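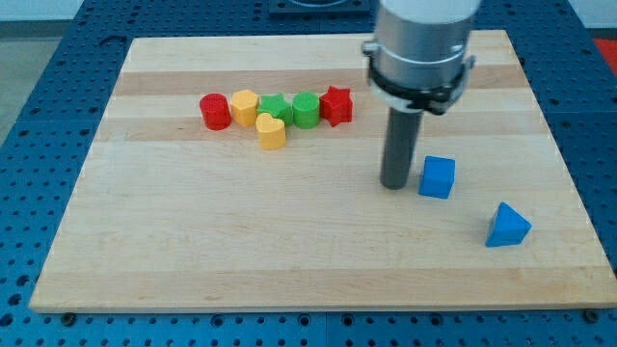 The board on my blue pegboard bench, with some of the toy blocks on it.

Prostier Strip Board, large – six months in

I bought the large Prostier board in June to use as a loose work surface on top of a pegboard bench. It is sold as a cutting board and I have a smaller one in the kitchen, so this review covers both uses, but mostly the bench.

Price and delivery. I paid $59 from Hivadano, plus shipping. It came in a plain carton with cardboard corners and no damage. The same board was $70 at the other shop I looked at, with a bottle of Cocco board oil included. I already had oil.

Construction. The board is made of glued strips. Most of them are pale cream or beige, with a darker honey-brown band across one part and a second tan one next to it. The listing shows a much more even color than what I received. I like the bands, and they make a handy line to set small things against. If you want a plain pale board, ask the seller for a photo of the one you will get.

The glue lines are tight. I ran a fingernail over all of them on the first day and again last week and could not feel a step anywhere. The top was sanded well. The underside was rougher near one end and I went over it with fine paper before putting it down.

Flatness. On a flat counter it rocked very slightly when it was new. After two coats of oil on both sides and a week standing on edge, the rocking was gone. On the bench it sits still. The pegboard is all small holes, fine for bolting things down and bad for anything little that rolls or needs a smooth base. A cube set on the board stays square to where you put it. On the bare pegboard the edges catch on the holes.

Compared with the Skokover. Before this I used a Skokover bamboo board. It was lighter and cheaper, but it bowed within a couple of months and the finish went patchy. I weighed it out of curiosity at 1,017 grams. The Prostier is a good deal heavier, and I have not needed a mat under it.

In the kitchen. The small one gets used daily for bread and vegetables. Knife marks show, as they do on any wood, and they are harder to see on the darker strips. Beet juice came out with salt and a damp cloth. Onion smell took two washes. Neither board has gone in the dishwasher and the leaflet says not to.

Complaints. There is no groove for juice and no handles, so lifting the large one off a counter means getting your fingertips under the edge. The leaflet is one folded sheet and gives no advice on how often to oil. I do it every 6 weeks or so. The sticker on the back also left glue that took a while to get off.

I would buy the large one again at the lower price. At $70 I would look around first, unless you need the oil.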